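Cirkholm round placemat, woven, dark blue-gray
Hutareo Tableware / Table linens and mats

The Cirkholm is a large round placemat for one full setting or for a bowl and its serving pieces. The cord is laid in concentric rings and joined edge to edge, giving a coarse, ridged surface. A thicker rim closes the outer ring and keeps the mat flat on the table.

Diameter: 41 cm
Weight: 800 g
Color: dark blue-gray
Pack quantity: 1 (carton of 16 for trade orders) 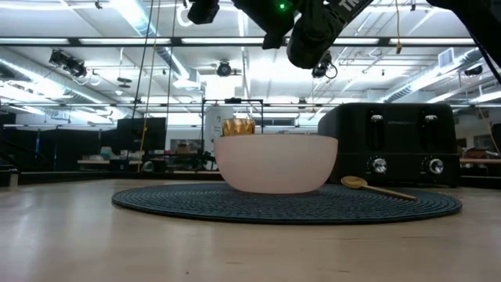
Page 16

Shown on a light wood tabletop with a pale pink bowl, matte outside, and a wooden spoon. Bowl, spoon, gold faceted cup and black toaster are not included. The bowl shape is close to our Ema series - broad rim, narrower base - and any Ema size fits inside the rim of the mat with space left for a spoon.

Care. Shake out crumbs or brush along the rings, never across them. Wipe with a damp cloth and dry flat. Do not machine wash, tumble dry or iron. The mat is rated for dishes up to 50 °C and is not a trivet; put a cork base under hot pans.

Storage. Keep flat. Mats stored on edge can take a curve, which comes out after a night under a tray.

Color varies slightly between batches. Order all mats for one table together, and quote the batch code on the sewn label when adding to a set. The oval version is listed under Björklund and uses the same cord and rim.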